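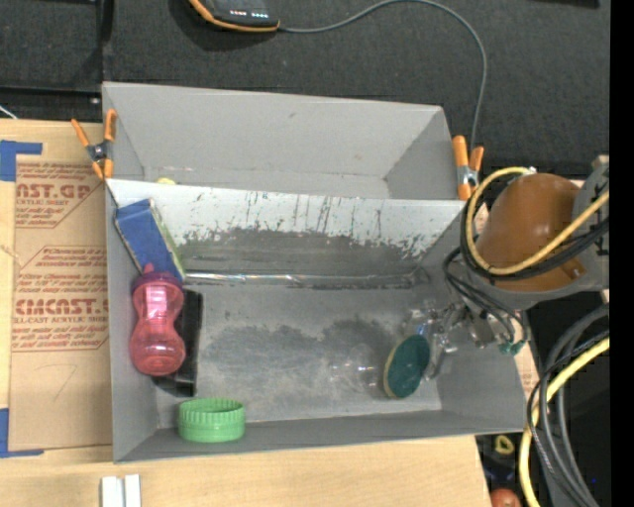 工单主题:桌面灰色矩形箱内壁磨损及接缝处透明条状材料的核查与处置

工单编号:21
受理单位:Grerketari 器具与场地服务处
使用地点:Brisbridge 楼物品整理室
报修人:Shahzad Hashmi
经办人:Bríd Kavanagh
报修日期:2021年3月20日
优先级:一般
当前状态:已结案,保留后续观察事项

一、报修内容(由报修人填写)

整理室浅色木质台面上前后相接放置的灰色矩形箱,近期在使用中出现以下情况,现申请核查。

前箱后壁下部磨损严重,有深色竖向划痕和剥落形成的斑点,并有一片形状不规则的灰色区域,表层已经磨去。同一面的上部仍呈发白的颜色,上下差别明显。箱底亦有磨痕,中部横向有一片颜色较深的云状印迹,其下方有浅色划痕。

后壁与箱底的接缝处有一条透明材料,沿水平方向铺设,表面反光较强。本人接手该室时此条已经存在,交接清单中没有说明其用途和来源。整理人员在收取贴近后壁的小件时,指尖曾触到条状材料的边缘,感觉有一段略微翘起。

后箱箱壁平整,除远端一面有一小处深色擦痕外,未见其他异常,本次不申请处理。

请服务处答复以下事项:前箱是否可以继续使用;透明条应当保留还是去除;磨损处是否会有碎屑脱落并沾到箱内物品上;夹在箱体相接处的弹簧夹是否会加重箱沿的损耗。

二、受理意见

工单收悉。所报情况属于器具表面损耗,不影响整理室正常开放,按一般优先级办理。经办人将到现场核查,核查前请报修人配合做到以下几点:

请勿自行撕除接缝处的透明条。

请勿使用金属刮片、钢丝球或带研磨颗粒的清洁剂擦拭后壁。

箱内物品可以照常存放,但纸质品、织物以及敞口容器暂时移至后箱。

如发现新的剥落,请保留碎屑,装入信封,并在信封上注明拾取位置。

三、现场核查记录

(一)箱内物品的清点与移出

核查前先将前箱左侧的物品逐件取出,置于铺有软布的台面上。取出顺序和注意事项记录如下,供以后清空该箱时参照。

蓝色长方盒斜靠在箱角,一侧边缘呈棕黄色,已有磨旧。取出时应托住盒底竖直提起,避免盒边沿后壁拖动。该盒的旧边恰好靠着箱壁,经办人提请整理人员注意,盒边与箱壁反复摩擦时,两者都会受损。

粉色半透明瓶为收腰形,瓶盖颜色较深,带有小嘴。瓶子平放在箱内,取出前先确认瓶盖已经旋紧。瓶身与其下的黑色长方形物品部分相叠,不宜从下方抽取黑色物品,应先移瓶,后移该物。

绿色圆盖放在靠前壁的一角,盖沿有棱纹,开口朝上。盖内空腔容易积存灰屑,取出后应翻转轻叩,再用干布擦净。报修人未能确认该盖原属哪一个容器,暂随原箱物品一并登记,不另行归类。

右侧的深青色椭圆形物品带有淡黄色细边,取放时握持两侧,不按压边缘。

后箱左端的浅黄色小件未作移动。

(二)后壁表面

以干燥白布沿后壁下部自左向右轻擦一遍,白布上留有少量灰色细粉。换用微湿布再擦,细粉减少,深色竖向划痕没有变化,可以判断划痕不属于附着的污渍。指腹触摸可感到轻微凹凸,未触到尖锐突起。

磨去表层的区域与周围交界处较为平缓,经按压,箱壁未出现松动或异响。经办人认为损耗限于表层,箱体的承载未受影响。

(三)箱底

云状印迹经湿布擦拭后颜色略有变浅,其下方的浅色划痕没有变化。由此将两者分开记录:印迹按清洁问题处理,划痕按损耗问题处理。

报修人补充说明,此前室内人员习惯把瓶、盒直接推向箱壁,以便腾出箱底中部。经办人认为这一习惯与箱底及后壁下部的损耗位置有一定关系,但现有材料不足以作出确定的结论。

(四)透明条

从一端起以指尖逐段轻压,发现翘起处位于中段偏右,长度不足一指宽,其余部分贴合。翘起处下方积有细灰。透明条本身未见断裂。

查阅 Grerketari 的器具登记卡,卡上没有加装透明条的记录,也没有材料名称。已就此向供货方 Mkhize 提出书面询问,并附上后壁与接缝的文字说明。

(五)弹簧夹

箱体相接处两端各有一只弹簧夹,手柄均为橙色,左侧夹子的夹头亦为橙色。左侧夹子的转轴为深色金属,右侧夹子的中部为银色。两夹的外形基本一致,中部配件有别,登记卡中统一写作“橙色弹簧夹”,现予保留,不作更正。

检查时逐一取下夹子,查看夹头与箱沿的接触位置。箱沿有轻微压痕,没有开裂。左侧夹子张开较大,复装时需用拇指扶住夹头,使其平贴箱沿后再松手。右侧夹子附近有灰色线缆,复装时先将线缆拨向外侧,不得压在夹头下面。

四、往来记录

经办人致报修人:
现场核查已经完成。前箱可以继续使用,箱内物品可按原位放回,但敞口容器和织物仍请留在后箱,待供货方答复后再作调整。请告知贵室日常清洁使用何种用品,以及由哪一班人员负责。

报修人答复:
日常清洁使用清水和一般抹布,每班结束时由当班人员完成。此前有人提出用去污膏处理箱底的深色印迹,我未同意,抹布柜内目前也没有存放此类用品。另请明确,放回物品时是否需要垫一层软垫。室内现有 Plaltitz 软垫一卷,尚未启用。

经办人致报修人:
可以试用软垫,但须先裁小块放在箱底一侧,观察是否滑动、是否留色,再决定是否满铺。软垫不得覆盖接缝处的透明条,以免遮住翘起部位,妨碍后续检查。

供货方 Mkhize 答复(摘录):
所述箱型出厂时不附接缝条,贵方所见材料应为交付以后加装,我方无法确认其品类。箱壁表层出现磨去的情况,在未见剥片继续扩大的前提下,不影响存放一般干燥物品。清洁请使用清水或中性清洁液,不建议打磨或补涂,补涂层与原表层的结合情况我方不能保证。

经办人致供货方:
答复收悉。我处不申请补涂。请协助查询同规格箱体目前是否仍有供应,以备日后更换。

供货方 Mkhize 答复(摘录):
同规格箱体可以供应,下一批预计6月到货。如需预留,请在到货前书面告知。

报修人答复:
软垫小块已经试放,未发现留色。放置圆盖和瓶子时没有明显滑动,放置黑色长方形物品时略有移位。整理人员反映,垫上软垫后取放的声音小了很多,希望继续使用。

五、处置措施

经核查并参考供货方答复,本处对前箱采取以下措施。

步骤一:清空箱体
按前文所列顺序取出箱内物品。瓶类竖直放置,确认无渗漏后再移开。盒类不得叠放在瓶类之上。

步骤二:清除浮灰
用软毛刷自上而下刷扫后壁,把细粉集中到箱底前部,再以微湿布收取。刷扫时不得逆向往返,以免细粉进入透明条翘起处。

步骤三:清洁箱底
用中性清洁液稀释后浸湿软布,覆在深色印迹上静置60秒,然后沿一个方向擦拭。此步骤最多重复2次。印迹仍未消退的,按表面变色登记,停止擦拭。

步骤四:处理透明条翘起处
以干燥棉签清出下方细灰,用手指将翘起处压平。不加胶水,不加贴其他胶带。压平后如再次翘起,应在登记卡上注明位置,由经办人决定是否整条去除。

步骤五:擦干与晾置
用干布擦净箱底和四壁,敞开晾置,待手触无潮感后方可放回物品。

步骤六:铺设软垫
软垫按箱底尺寸裁剪,靠后壁一侧留出空隙,使接缝处完全露出。四角裁成圆角,防止卷边。

步骤七:复装弹簧夹
先对齐前后两箱的箱沿,再装左夹,后装右夹。装夹时箱内不得有手或物品搭在箱沿上。完成后轻推箱体,确认没有相对移动。

步骤八:放回物品
盒类平放,不再斜靠箱角。瓶类与盒类之间留出一掌距离,瓶盖带嘴的一端朝向箱体中部。圆盖放回前先擦净内侧。黑色长方形物品放在软垫上时,长边应与箱壁平行,周围不得堆压其他物品。

六、处置结果

上述步骤由经办人和报修人共同完成。后壁浮灰已清除,复擦时白布上几乎没有灰色细粉。深色竖向划痕与灰色磨损区仍在,按现状登记。

箱底的深色印迹经规定次数擦拭后变浅,没有完全消退,已登记为表面变色。浅色划痕无变化。

透明条翘起处压平后,当日未再翘起。

弹簧夹复装后箱体稳定。左侧夹子的弹力经手感比较略弱于右侧,但能够夹紧,暂不更换。

七、对报修事项的正式答复

关于前箱能否继续使用:可以继续用于存放一般干燥物品以及已封盖的容器。纸质品和织物如需放入,应先装袋。敞口容器不放入前箱。

关于透明条的去留:暂予保留。鉴于材料和加装原因均无记录,贸然去除可能带下周边表层。今后如需去除,由服务处办理,整理室不自行处理。

关于碎屑:核查中仅见少量细粉,未收到整理室交来的剥片。今后如拾得剥片,请按受理意见中的办法装入信封,随新工单一并送交。

关于弹簧夹:目前未见其造成箱沿开裂。压痕属于正常接触痕迹。请勿为增加夹力而在同一位置叠加夹子,也不要在夹头与箱沿之间塞入硬质垫片。

八、日常维护要求

每班结束时,用清水浸湿并拧干的软布擦拭箱底,再用干布收干。后壁下部只作轻拭。

每周由当班负责人以指尖检查透明条是否翘起,并在登记卡背面签注。无变化的,写“无变化”即可,不得空白。

清洁用品以清水和中性清洁液为限。去污膏、酒精和各类溶剂不得存放于抹布柜内。

整理物品时应提起放下,不在箱底推移。新到岗人员由报修人或其指定人员当面说明一次。

软垫每月取出,抖净后晾干再铺回。软垫出现卷边、发硬或留色时停止使用,剩余整卷由整理室保管。

九、遗留事项

同规格箱体的预留申请已由本处寄送 Mkhize,收货地点写明 Brisbridge 楼物品整理室,收货联系人为 Shahzad Hashmi。到货后另立工单,不沿用本单编号。

绿色圆盖所属容器仍待查明。请整理室在下一次盘点时逐一试配,配合成功后把圆盖与容器一并存放,并告知经办人更新物品登记。

器具登记卡已增设“交付后加装”一栏。前箱的透明条已补登,加装人和加装时间均填“不详”。后箱本次没有维修项目,仅补记远端箱壁的小处深色擦痕,以便日后比对。

十、结案签注

报修人意见:对处置结果无异议。软垫使用后的情况将按月反馈。另申请在抹布柜门内侧张贴第八项的维护要求,以便各班查看。

经办人意见:同意结案。张贴件由服务处打印后送至整理室,张贴位置由报修人确定。左侧弹簧夹弹力略弱一事列入观察,下次检查时与右侧夹子一并复核,必要时成对更换。

签注人:Shahzad Hashmi,Bríd Kavanagh
归档位置:Grerketari 器具与场地服务处,Brisbridge 楼卷宗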